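Tredov Traders' Association: Membership and Elections FAQ

Last revised March 15, 2020

Who can join?
Any business with a trading address in Tredov or Husar. Sole traders join on the same terms as companies. Each business holds one membership, whatever its number of branches.

What is the annual subscription?
60 per business, payable by the end of July. Members who join later in the year pay the full amount.

How many members are there?
167 at the last count. Of these, 39 are based in Husar.

How is the executive elected?
By secret ballot at the annual general meeting. Each paid-up member has one vote. Proxy votes are accepted on the printed form only and must reach the secretary before the meeting opens.

How long is a term of office?
Two years. The president may serve two terms in a row. Despina Marinescu is in her first term.

Can the outgoing executive vote?
Yes, as ordinary members. They may not act as tellers.

What happens if a post is contested and the vote is tied?
A second ballot is held at the same meeting. If that is also tied, the post is decided by lot.

Does the association make submissions to government?
Yes. Draft submissions are sent to members for comment and are signed by the president. The most recent dealt with licence fees on the Faklow road.

Where are the accounts kept?
At the Doron Street office. Members may inspect them on written request. The closing balance for last year was 3420.

Can a non-member attend the annual general meeting?
Yes, as an observer without a vote.

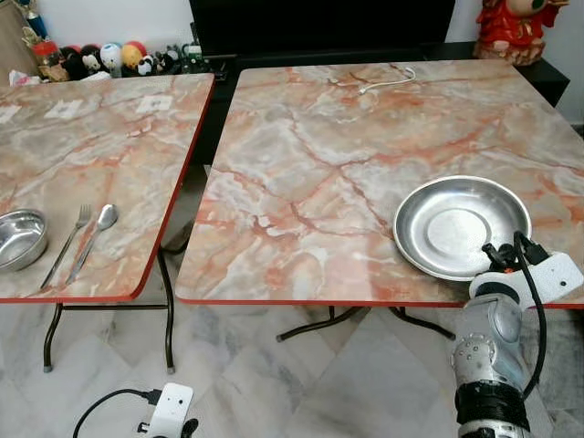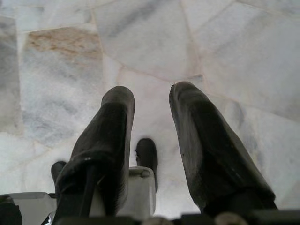

Marble-patterned table tops, first picture; marble floor, second picture.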